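Last updated: 30 Apr 2026

1/ We have to settle the hand order before September, so I'm putting the numbers in one thread.

2/ Two quotes on my desk. Vemer wants the full price up front, 12 weeks to ship. Saengthong splits it in 2 payments but charges $2,000 for each spare wrist link. I asked both for a price on fingers alone and only Saengthong answered.

3/ Raro is the project this comes out of. The budget line says "hands, pair" and leaves out mounting plates, cables and crating. Add those first – they ate most of our slack on the last order.

4/ We have 49 kitchen tasks on the list. I went through them and marked which ones need two hands. Most of the pick-and-place ones don't, so one good hand and one cheaper one is still an option.

5/ Simulation time is cheap next to hardware. I want every task run there before we sign anything. If a hand model can't manage the food items in sim, I don't want to pay shipping on it.

6/ The tomato and croissant setup, in sim:
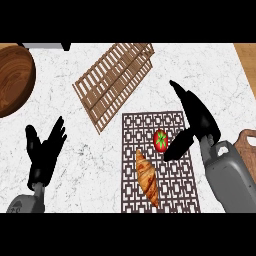 Posted by Hondance Lab Notes
Equipment planner, Raro project

7/ Right hand open by the tomato, left hand empty over the counter. Round food and long food on one placemat is a decent check on how wide a grip we need to pay for.

8/ Next up is the service contract. Vemer's covers parts only. I've asked for labor as a separate line and will post the figure when I have it.

Contact | © 2026 Hondance | Back to top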